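# The Maltham Curtain

The Maltham Players owned one curtain, and it had been on fire twice. Neither fire was its fault. The first was a candle in a Christmas play and the second was Grewal, who smoked in the wings until the age of eighty-one and considered the signs to be aimed at other people.

When Grewal died, in April, he left the Players 1,061 dollars and a letter. The money was for a new curtain. The letter was about who should not be allowed to choose it, and it ran to four pages.

Solange Le Goff was on page two. She had directed the Players for nineteen years, and in that time she and Grewal had agreed once, on the subject of a parking space. "Madame Le Goff has many gifts," he had written. "Color is between her and God."

She read this aloud at the meeting, in full, with gestures. Then she said she would be choosing the curtain.

There was a shop in Veltitz, two hours up the river, that sold theater cloth. I was sent along because I had a van and because I had been in the Players only since the winter, so I hadn't yet taken a side. I was told this would pass.

"He wanted red," Solange said, before we had reached the highway. "He has always wanted red. You know what goes on behind a red curtain? Comedies."

"We do comedies," I said.

"We do plays at which people laugh. I don't consider that the same."

The man in Veltitz was called Jidano, like his shop, and he had a small gray mustache that he touched whenever money came up. He showed us red first. Everyone shows you red first, he explained – it was what people pictured when they shut their eyes and thought of a theater. Solange shut her eyes. She kept them shut for so long that Jidano looked at me for help.

"I am picturing the sea," she said.

He went into the back and brought out blues. 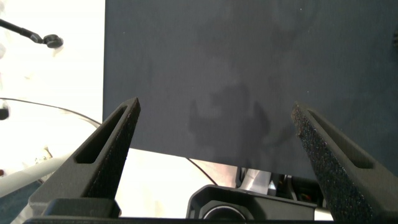 The blues took most of the afternoon. One was too cheerful and one belonged on a bus. One made her think of her first husband, and when I asked whether that was good or bad, she handed the sample back to Jidano with two fingers. He had stopped offering opinions by then. He only unrolled things, sighed, and rolled them up again, like a man making beds in a hotel where the guests wouldn't leave.

At ten to five she found it. It was a blue so dark that it looked black until she held it up to the door, and so heavy that she couldn't hold it there for long.

"How much?" she said.

Jidano touched his mustache. For a stage the size of ours, hemmed, lined and treated so that it wouldn't burn, it came to 1,265 dollars. Solange said that we had 1,000. I knew that we had 1,061, and I studied a poster of a Dutch ballet company until the feeling went away.

They argued for half an hour. She told him about the fires. She told him about Grewal, who in her version had been a beloved figure, a father to us all, and whose dying wish had been this exact cloth. She pressed the sample to her chest. Jidano, who I think had not had much fun that day, began to enjoy himself. He told her about his knees and the price of thread. In the end he said 1,200 and she said it was robbery, and they shook hands very warmly.

We were 139 dollars short. Solange paid it out of her own purse, in twenties, and took back the one dollar in change.

"You'll tell the others it was covered," she said in the van.

"Why?"

"Because otherwise they will thank me, and then I can't shout at them."

It was nearly dark when we came down into Maltham. She had been quiet since the bridge, with Grewal's letter open on her lap, and I supposed she was looking for something new to be angry about. She had got to page four, which she hadn't read aloud at the meeting. I had assumed it was more of the same.

"He says here that I'll choose blue," she said.

I kept my eyes on the road.

"He says I'll choose blue, that it will cost more than he has left, and that I will pay the rest and lie about it." She turned the page over, though the back was blank. "He says it serves me right."

"When did you read that?"

"In April. With the rest of it."

I parked behind the hall. The others had left the side door open and somebody was inside, hammering at a flat that didn't need it. Solange folded the letter, put it in her bag, and checked her lipstick in my mirror.

"It will go very badly with the seats," she said. "Bring the van around to the front, please, and try not to hit his space."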